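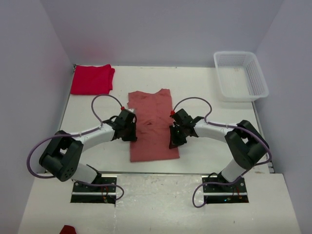
Flusasby Home Forum > Laundry and Closets > Sides first or halves first?

longhem
I am a complete convert and I need to tell somebody! For years I folded T-shirts in half down the middle, sleeve to sleeve, then in half again, and every single one had a crease right down the front. Then I tried folding both sides in to make one long strip and working up from the hem. My drawer looks like a store. I did 70 shirts over two evenings (mine, the kids', a bag of old softball ones) and I'd happily do it again.

Is everybody already doing this? And how many folds do you make after the strip? I go back and forth between thirds and quarters.

Posted March 28, 2002

basementwasher
Sides first, always. Welcome aboard! Thirds for me, because my drawers are shallow and quarters stand up too tall.

tubesocks_4
Going to be the grouch here. Halves first is faster and you don't need a table. I do mine standing up at the dryer and they go straight in the basket. The crease falls out in ten minutes of wearing it.

longhem
It does not fall out of the heavy ones! I have a navy shirt with a line down the middle you could rule paper with.

tubesocks_4
Then you're leaving it at the bottom of the pile too long :)

quiltside
I want to try this, but my strips come out like a slice of pie, fat at the shoulders and skinny at the bottom. What am I doing wrong?

longhem
Probably nothing. Look at the pink one up top, it's wider at the shoulders too and flat at the hem. It's an old faded shirt with wrinkles across the middle and it still makes a nice long strip. The red one in the back corner is what you get when it's folded up small. There's a little flap sticking out on the right side, which I can live with.

My way, written out:

1. Lay the shirt lengthwise on a table with the neckline away from you and the hem toward you. A bed works, but a hard surface is so much better.

2. Smooth it with the flat of your hand, starting at the collar. Get the big wrinkles out now. The small ones can stay.

3. Fold one side in toward the middle, sleeve and all, and turn the sleeve back on itself if it pokes out past the edge. Same on the other side. Check that the hem is straight before you go on, and tug the corners if it isn't. 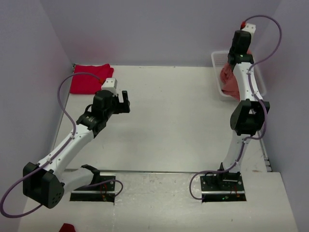
4. Bring the hem up toward the collar, stopping an inch or so short. That gap makes the next fold lie flat.

5. Fold again, in half or in thirds, whatever fits your drawer. Press down once and set it aside in the corner.

6. Stack with the folded edge facing you. Or file them upright, if you're that kind of person. I am now that kind of person.

quiltside
Oh, the sleeve! I was leaving the sleeve sticking out and then sort of stuffing it under at the end. Trying this tonight.

basementwasher
I'd change step 4. I fold the collar end down first, so the neck is inside and doesn't get stretched when I pull a shirt out of the row. Otherwise same as yours.

longhem
But then you can't see the collar when it's in the drawer, and that's how I tell my white ones apart.

basementwasher
Fair. Mine are all gray.

spinandrinse
Long time folder, first time poster. I used to work the counter at the Urero laundry in Wamport, wash and fold by the pound. The most I ever did in one week was 3,181 pieces, and yes I kept a tally, it was taped inside the cabinet door. We did sides first for shirts and halves for anything under a kid's size six. Tiny shirts don't have enough cloth to bother with.

Two things I'd add. Fold them the minute they're cool, and keep the basket at the back corner of the table, out of the way of your elbows. You want all the middle for the shirt.

tubesocks_4
3,181! OK, I'll listen to you. How long per shirt?

spinandrinse
On a good day I could do 200 an hour if they were all adult tees. Towels were faster. Fitted sheets we do not discuss.

quiltside
Reporting back. It worked! Six shirts, no pie slices. Thirds are perfect for my dresser. The long sleeve one was a mess though. Do the arms go straight down or crossed?

longhem
Yay!! Straight down along the side for me, then fold the side in over it.

spinandrinse
Crossed. Straight down makes a lump on each side.

longhem
A very small lump.

tubesocks_4
I tried one your way. It did come out nicer. I'm still doing the rest at the dryer.

basementwasher
Has anyone used the Chukwu drawer dividers? I'm thinking of getting a set before June, when all the summer shirts come out of storage.

quiltside
I cut up cereal boxes. They work great if you don't mind seeing cereal.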